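Terstead Hand-Held Gripper Kit
Set-Up and Operating Guide
Section 4: Preparing the Station and Recording a Basket Task

4.1 Scope

This section applies to the two-hand version of the Terstead kit, supplied with a left gripper, a right gripper and one Dirkis recording unit. It covers the table, the finger check and the first recorded task with cloth. Charging and software installation are covered in Section 3.

Operators should read the whole section before the first session. Local site rules take priority where they are stricter than this guide.

4.2 Preparing the Table

1. Place the table on a level floor and make sure that it does not rock.

2. Fix the table in position with tape. A table that shifts during a session will require a new position check (see 4.6).

3. Clear the work area in front of the operator. Keep task items to one side until the finger check is complete.

4. Adjust the room lighting. A soft bright patch on a wooden surface is acceptable. Glare that hides the fingertips is not.

Note: Tabletops with a strong gloss finish are not recommended for use with the wrist cameras.

4.3 Checking the Fingers

1. Hold each gripper over the bare tabletop with the fingers open.

2. Look at the wrist camera view on the recording unit. Both fingers must be visible, one on each side, with a clear gap between them.

3. Inspect the textured pads on the inner faces. Replace any pad that is lifting, torn or worn smooth. Pads must be replaced in pairs.

4. Check that the finger screws are seated. Do not overtighten.

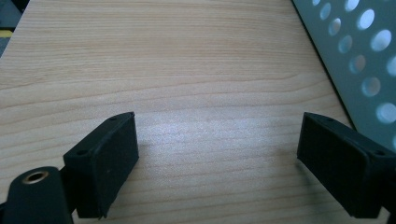

5. Close and open the fingers 20 times at normal working speed. The travel should feel even from end to end.

6. If the fingers stick or fail to meet squarely, stop and follow the alignment procedure in Section 7.

CAUTION: Keep fingertips, loose sleeves and jewelry away from the pads while the grippers are closing.

4.4 Loading the Basket and Cloth

The standard starter task uses one plastic basket and one white cloth item. A T-shirt or similar light garment is suitable. The garment does not need to be pressed or folded before use, and a small mark on the fabric does not affect the recording.

1. Set the basket on the tabletop within easy reach of both grippers.

2. Place the garment in the basket, or partly in the basket and partly on the table, as the task sheet directs.

3. Bring the grippers over the garment with the fingers open, one on either side of the fabric to be handled.

4. Pause for one second before the first grasp so that the recording has a clear starting point. 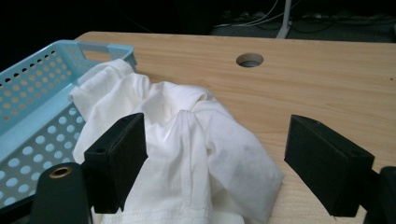
Grasp the fabric by a raised fold where one is available. Flat areas are harder to pick up and may cause the pads to press against the tabletop. Where only flat fabric can be reached, approach at a low angle and close the fingers slowly. Each recording may run for up to 15 minutes, after which the unit will save the file and prompt for a new one.

CAUTION: Do not pull against a garment that has caught on the basket. Open both grippers, release the fabric and begin the grasp again.

4.5 Operator Position and Cables

1. Stand or sit facing the near edge of the table, with one gripper in each hand.

2. Let the gripper cables hang freely. They must not cross the work area or wrap around the wrist.

3. Keep other cables on the floor behind the table and out of the walking path.

4. Start the head view, if fitted, and confirm that the basket and both grippers can be seen together. 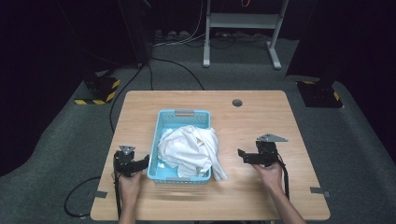
Prepared by: E. Iyamu
Technical Documentation Lead, Terstead

4.6 Position Check

Carry out a position check at the start of each session and whenever the table or a stand has been moved.

1. Select Position Check on the recording unit.

2. Hold both grippers still above the table until the tone sounds.

3. If the unit shows code 11, move the grippers farther apart and repeat the check.

Service is due after 2000 recorded grasps per gripper. Replacement pads and cables may be ordered through Troltov, the authorized parts supplier, using the part list in Section 9.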